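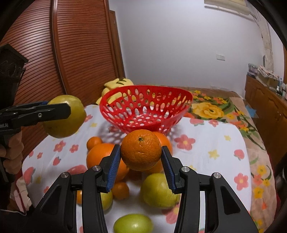

An orange held just above a pile of fruit on a table.

Stedon may get a deputy mayor, and it's about time

The Stedon charter has 11 articles, and until this winter I doubt many of our readers had opened it past the first. Now people are quoting Article 6 in line at the bakery! The article covers what happens when the mayor can't serve, and at the moment it says very little: the council "shall choose one of its members to act," with no deadline, no method, and not a word on what the acting mayor may sign.

The charter review group put its draft on the town website on 2024-12-26. It would create an elected deputy mayor, running on a separate line of the ballot, who would chair council meetings when the mayor is away and take over for the rest of the term if the office falls vacant. The deputy would also look after the two neighborhood boards, Nernard and Skorier, which have been asking for a regular contact at town hall for as long as this newsletter has been going out.

I've read the whole draft twice (the second time with a pencil) and there is a lot in it to like. The separate ballot line is my favorite part. In Kang, across the river, the mayor picks the deputy, and the deputy can be dismissed with a one-line letter. Stedon's version would answer to the voters, so the two might disagree in public now and then, and I think we can live with that. Council meetings could use a little disagreement before the vote instead of after it.

The Nernard board is in favor. Skorier is split. Several members there worry that a deputy with the boards in the job description will end up speaking for them, and they want a sentence added saying that board resolutions go to the council unedited. It's a good sentence and I hope it gets in.

Then there is the pay. The draft sets it at $185 per council meeting, the same as a council member gets, with no office and no staff. Some of you have written to say that's too low for someone who could be running the town the next morning. Others think it's exactly right for a part-time post. The review group left the figure in brackets, so it is still open.

One gap I'd like to see closed: the draft doesn't say what happens if the deputy's own seat falls empty. The council could fill it, or it could wait for the next election, but the charter ought to say which. We've seen where silence in Article 6 gets us.

How does it get on the ballot? Two ways. The council can send it there by a two-thirds vote, or residents can do it with 3,000 valid signatures. The council takes up the draft at its first January meeting, and comments from the floor come before the vote this time, so you can speak while it still matters. Written comments go to the town clerk, and a paragraph is plenty.

Copies of the draft are at the front desk of the library, next to the current charter, and it's well worth laying them side by side. Start with Article 6, then turn to Article 9, where the rules on signing contracts have been rewritten to match.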